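Town music library begins lending folding stands together with sheet music

25 August 2026

Players who borrow sheet music from the Alcantara music library can now take home a folding stand on the same card. The new service opened this week with 346 stands, and it is free for all members.

The library has lent printed music since it moved into its present rooms, and its catalog holds 3667 titles, from beginner pieces to parts for wind band. Until now, members had to bring their own stand or do without one.

"People were putting the pages on a kitchen chair, or against a lamp," said Tamsin Lyons, who manages the lending desk. "It is bad for the back, and it is not very good for the pages either."

The stands are of the common folding type, with three legs and a desk that carries the music. A black stand of this kind, with two sheets on its desk, can be seen in the photo.
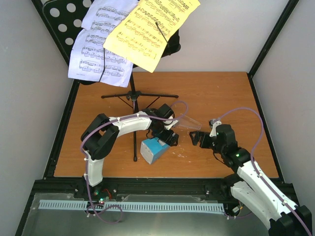
Photo: Alcantara Music Library

Money for the stands came from Prirkari, a local shop for instruments and repairs, which paid for the first group in April. The library bought the others from its own budget. Theophilus Essien, the owner of Prirkari, said that his workshop will also check the stands two times a year and replace missing screws and broken clips.

A member can borrow one stand for up to 11 weeks, and can renew it one time if no other person is waiting. Teachers with a group card may take five stands together. The stand must come back folded, in the bag it was lent in, with the library number still on it.

Before the opening, the staff tried several models with members of the evening orchestra. They asked the players to open each stand, put on their music, turn the pages and fold everything again without help. According to Ms. Lyons, the desk was easy for almost everybody, but the legs caused more trouble. Some players closed them while the shaft was still pulled out, and then the stand did not go into its bag.

For this reason every bag has a card with short instructions. The user should open the legs first and set them flat on the floor or table – only then should the shaft be raised and the desk be put on. For folding, the order is the opposite. The card also asks people not to lift a stand by its desk when there is music on it.

Loose sheets were another question in the tests. A single page slides easily, and two pages that overlap can hide the first notes of a line. The library recommends using the thin wire arms that hold the pages, and laying a heavy book of music in the middle of the desk.
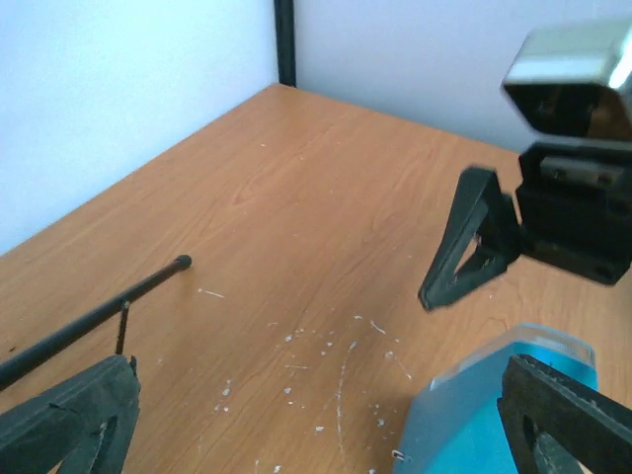 A wood-grain tabletop with a slender black rod reaching in from the left.

Keisha Lindgren, who teaches clarinet to children in the Orkura district, was one of the first to use the group card. She said her pupils usually practice sitting on a bed, with the book next to them, and she hopes this will change now. "When the music is at the right height, they look up and they breathe better," she said. "I notice the difference after one lesson."

The library is now looking at stronger stands for conductors and for thick scores, which are too heavy for the folding type. No decision has been made on these.

Stands can be reserved at the lending desk or by phone. Members who have an old stand that they do not use anymore may leave it at the desk, also if a part is missing, and the Prirkari workshop will use it for spare parts.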